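In Praise of Folding on the Sofa

I have a strong opinion about where laundry should be folded, and I've been pressing it on friends for years, so it may as well go here too. The best folding surface in any home is a big, plain, upholstered seat. Gray, if you can get it. I would put it ahead of the bed, the kitchen table and every purpose-made folding board I've ever tried (I own two, both under the stairs). 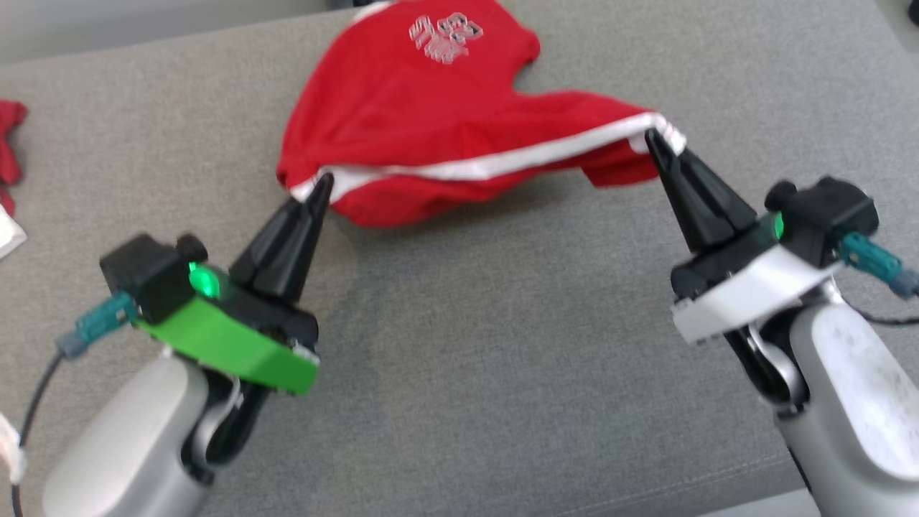 Red on gray, with a white stripe to follow.
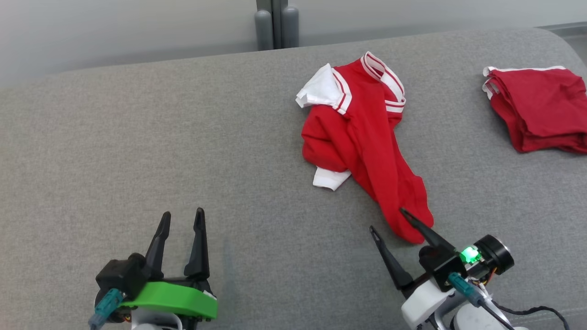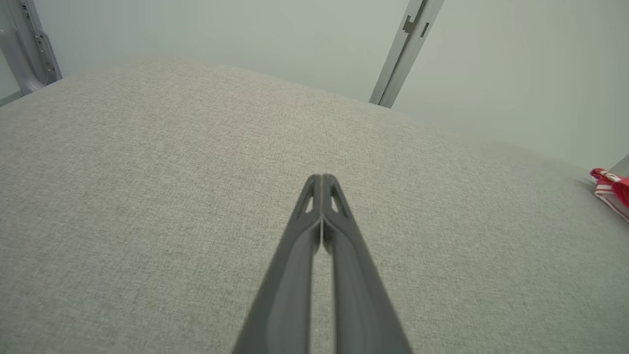
I came to this by way of a kids' soccer team, the Pollthorpe under-tens, whose kit lived at our house for a whole season. Sixteen shirts, the matching shorts, and a bag of spares that seemed to breed. Every game meant another load, and I started out doing what my mother did, which was to stand at the foot of the bed and fold there. My back hated it! A bed is too low, and it's so wide that you end up throwing things to the far side and then crawling after them.

The table was worse. Sports fabric is slippery stuff, and on a smooth tabletop a shirt slides away from you just as you've got the sleeves straight. You fold one half over and the bottom half moves. A woven cushion has a bit of grip to it. Lay a sleeve down and it stays where you laid it, so you can let go and use both hands for the other side. I can't tell you how happy this made me the first time I noticed it.

Then there's the color. Our old sofa was a floral thing from my aunt, and I once lost a striped sock on it for most of a September. Against plain gray, anything bright jumps out at you. You see the collar, you see which way the sleeves are twisted, and you spot the cuff that's still tucked inside itself. Trim is a gift too. A white edge on a red shirt is practically a ruled line – find it, take it at two points, pull it straight, and the rest of the cloth starts to make sense. I always begin at an edge now. People who begin in the middle, patting at the lump and hoping, have my sympathy, but I do wish they'd stop.

I know the case against. Crumbs, for one, and pet hair. We have a dog called Mai who believes that warm laundry is put out for her benefit, and yes, I have had to rewash a pile. A cushion with a rounded edge will also tip a tall stack onto the floor if you build it too close to the front. Keep your stacks low and keep them back. Eleven shirts is my limit before I start a second pile.

A friend in Soditz swears by her ironing board, and she folds beautifully, so I won't say it can't be done. But she does it standing in a cold utility room by herself. I do mine at eight in the evening with the radio on and somebody usually sitting at the other end, who can be handed a heap of shorts and put to work. The season ended long ago and the kit has moved on to another family. I still fold there, towels and all.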